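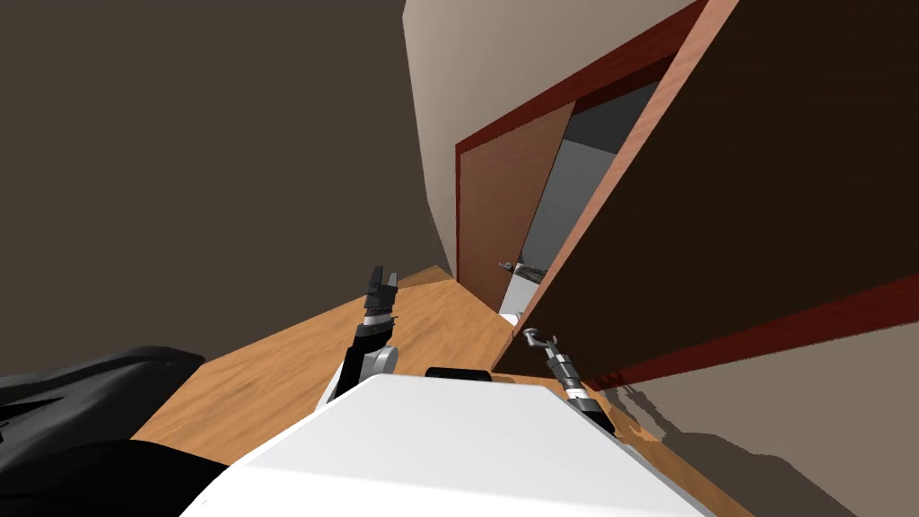

Ticket 162 - Rindness sim unit, head camera view tilted
Opened by Weidong Tan, July 14, 2018. The head camera pose on the simulated two-arm unit is wrong after the Clurusholm scene was reloaded. Walls and floor come through on a steep diagonal, with the white torso shell filling the lower center and both grippers up toward the doorway. Door task is on hold.

Update 1: Arm joint values match the saved start pose. Left gripper reads open, as set. Arms ruled out.

Update 2: Found a roll offset of 30 degrees in the camera mount entry. Jiang's copy of the file has 0. Set ours to 0 and restarted - view still off, by less.

Update 3: The scene file adds a second offset of 16 degrees at load. Removed it. Ran 15 reloads and the horizon stayed level on each one.

Still open: Predirville uses the old scene file and needs the same edit.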